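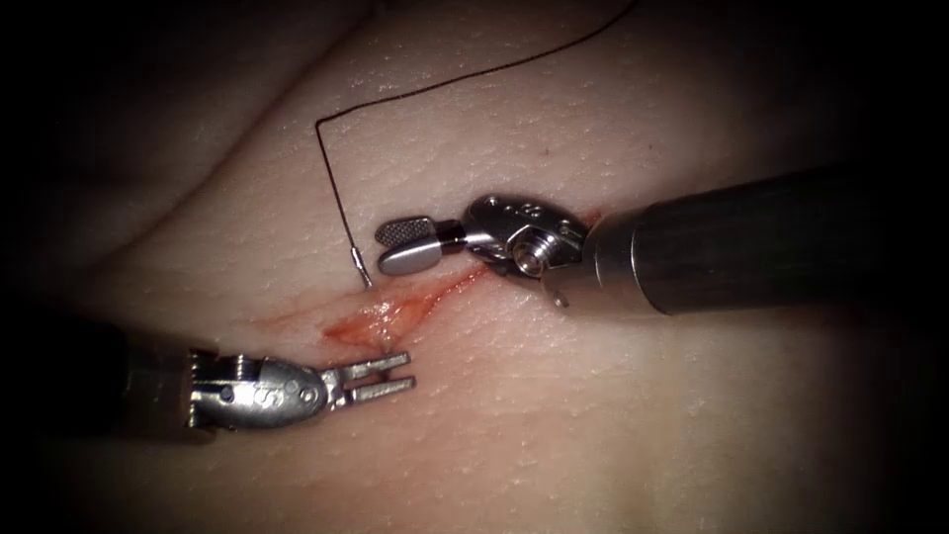
Attachment 1: fixed camera view, needle driver right, grasper lower left, needle hanging on the thread above the incision.

Ticket 297 -- Suturing console, bench 2, Firley training lab
Opened by: Solange Aubert, surgical skills lead
Priority: Medium
Status: Monitoring

Reported problem
Right arm hesitates when the operator closes the jaws to pick up a hanging needle. Delay is short but repeatable. Left arm normal. Began after the October update to the Draro scheduling add-on, which loads a task profile at login.

Steps taken
1. Swapped the right instrument. No change.
2. Recalibrated both hand controls. No change.
3. Logged in without a Draro profile. Delay gone in 20 of 20 pickups.
4. Reloaded the profile. Delay returned in 17 of 20.

Cause
Profile turns on grip confirmation for all users. It was meant for new trainees only.

Workaround
Grip confirmation off for certified staff. Trainees keep it.

Note from S. Aubert, Thu 10 December
Two bedside assistants have been moved to setup and instrument checks since the consoles came in. They used to hand over needles and caught bad grips by eye. They are asking for the second monitor back so they can still call one out -- please log as a separate request.

Next step
Maillard support to send corrected profile. Retest on bench 2, then bench 3.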